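Nukthorpe Allotments and Gardens Board
Kitchen and Preserving
Topic: Sauerkraut going soft, is it the salt or the jar?

rafia_s
Nov 18, 2024
Hello all, I hope it's not too late in the year to be asking this, as I know most of you had your cabbages sorted weeks ago. We were given three enormous white ones by my uncle Haris (he grows them on the slope behind the Zupan works, and I have never met anyone who can say no to him) and I thought I would finally have a go at sauerkraut. I ended up with 1,754 grams of shredded cabbage after taking off the outer leaves and the core, and I used a good handful of salt, which I'm now told by my mother is where it all went wrong.

It's been in the corner of the kitchen by the boiler for 6 days. It smells nice and sour, nothing nasty, but when I tried a bit it was limp. Not slimy, just sad. My mother's always crunched. Is there any saving it, and what should I do with the other two cabbages?

talpur_plot78
Welcome to the club, Rafia! We have all had a limp one. I'd put my money on the boiler. Cabbage likes to ferment slowly, and beside a boiler it gallops along and goes soft before the flavour has properly arrived. Mine sits in the larder on the stone shelf and I leave it the best part of a month.

Do weigh your salt next time, though. Two per cent of the cabbage weight is what I use, so for yours it would have been 35 grams. A handful could be anything, depending on whose hand it is. Yours is perfectly good to eat if it smells right, and I'd cook it with an apple and some caraway and a bit of sausage, where nobody will mind the texture in the least.

Shoaib

KulsoomS
I'm going to disagree with Shoaib, fondly, as I do every autumn. Two per cent is fine for a cold larder, but most of us live in warm houses with no stone shelf, and I go up to two and a half and have never had a soft batch since. You can always rinse it before serving. You can't put the crunch back.

I'd also look at what you're keeping it in. I use one big round-sided container, and it does the job, but the cabbage floats up at the widest part if I don't weigh it down properly.
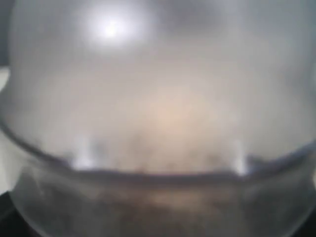 Things I would check, in this order:

1. Where it stands. Get it away from the boiler today.

2. How finely you cut it. If you used the thin blade on a grater, that alone will make it limp. A knife is slower but you get a proper shred, the thickness of a coin.

3. Whether everything is under the brine. Press it down with your fist every morning for the first few days, and top up with salty water if it looks low.

4. The age of the cabbage. A head that has sat in the shed for a fortnight has already lost some of its bite.

talpur_plot78
Two and a half! My wife would send it back to the sea. But I agree with you on the grater, Kulsoom, I should have asked about that first.

thitima_c
Hello Rafia, can I put in a word for straight-sided jars? I know Kulsoom gets on with her round one, but I found it a trial getting a weight to sit level, and I went over to plain Jallov jars and have been happier. A folded outer leaf on top, then a small clean jar filled with water to hold it all down.

For the second cabbage you might try a smaller batch of 600 grams or so while you find your feet, and if it goes wrong you haven't lost much. I put a bit of ginger and chilli in mine, which I realise is not sauerkraut any more, but it is lovely with rice.

rafia_s
Oh you are all so kind, thank you. It was the grater! The thin side, and I was so proud of how neat it looked. I've moved the first lot to the back porch and we're having some with sausages tonight as Shoaib suggests. I'll do one at two per cent and one at two and a half, and report back in December.

KulsoomS
Label them, love. I never do and I always regret it.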